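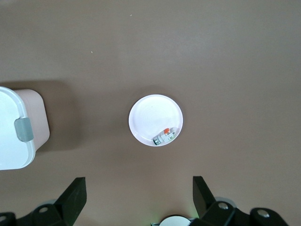

Review: Guvden grasp-retry module, version 2, on a two-finger gripper

Guvden is an add-on for manipulation policies learned from demonstration. It takes the wrist camera stream and the policy's proposed motion, scores the chance that the coming grasp will close on nothing, and sends the arm back to a higher pose when the score crosses a threshold. The method comes from a paper by Fenna Van Acker and Ruben Dijkstra, and the packaged version is sold by Hinier under a yearly lab license. We ran it for most of January on top of our own baseline policy.

Setup

Installation took an afternoon. The module wants a calibrated wrist camera, joint states, and a finger width reading at the same rate as the images. Our driver reported finger width at half the image rate, and the module accepted this without a warning and then produced scores that lagged the motion. Cledwyn Foulkes found the mismatch in the logs. The manual mentions the requirement once, in an appendix.

Training the scorer requires demonstrations that include failed grasps. We used 1864 episodes from our existing tabletop set, all recorded by teleoperation, and labeled the failures by hand. Labeling is the largest cost of adopting the method and does not appear in the quoted setup time. The Riedl labeling tool imports the episodes without conversion and is worth using if you have it.

Test task

Pick a small object out of a shallow dish and place it in a lidded bin beside the arm. The raised rim matters here. When the object rests against the rim, one fingertip has very little space to come down on that side, and a policy trained mostly on objects in the open will tend to land on the rim or push the object along it. Object positions were drawn from a fixed list so that both conditions saw the same starts.

Results

Without the module, the baseline completed 31 of 52 trials. With it, the same policy completed 43 of 52. Nearly all of the gain came from rim starts. On starts near the middle of the dish the two conditions were within one trial of each other, and the module added time to each run, mostly from retries that a person watching would have judged unnecessary.

The retry pose is the strongest part of the design. Earlier methods we have used return to a fixed home pose, which throws away what the wrist camera had learned about the object. Guvden backs up along the approach path and rotates the wrist by a small amount before trying again. In most of the recovered trials the second approach came in with the fingers turned parallel to the rim, and the grasp closed on the first attempt after that.

The score itself is less convincing. It is well ordered, meaning that high scores do fail more often than low ones, but the values cannot be read as probabilities. The default threshold was too low for our objects. Willy Goossens swept it over 8 settings and the best one sat well above the recommended range. Below that point the arm hesitates over easy grasps. Above it the module almost never fires.

Problems

Glossy white surfaces raise the score for no good reason. A bright ring of reflected light along the edge of a dish seems to be read as contact. Moving the lamp reduced the effect and retraining with varied lighting reduced it further, but neither removed it.

There is no cap on retries by default. In one trial the arm approached and withdrew until the episode timed out. Set max_attempts before the first run. We settled on three.

Logging is poor. The module writes the score but does not write the image it was computed from, and matching the two afterward by timestamp is slow work. Irningate, the older open tool from the same line of research, saved both.

Who should buy it

Labs with a working policy, a supply of recorded failures, and objects that often end up against edges or walls will see a real improvement. For isolated objects on an open surface, the added cycle time is hard to justify. A lab without failure data should collect that first and see how far plain retraining goes.

We are keeping the license for the year. The threshold sweep and the list of start positions are available from Henk Goossens on request.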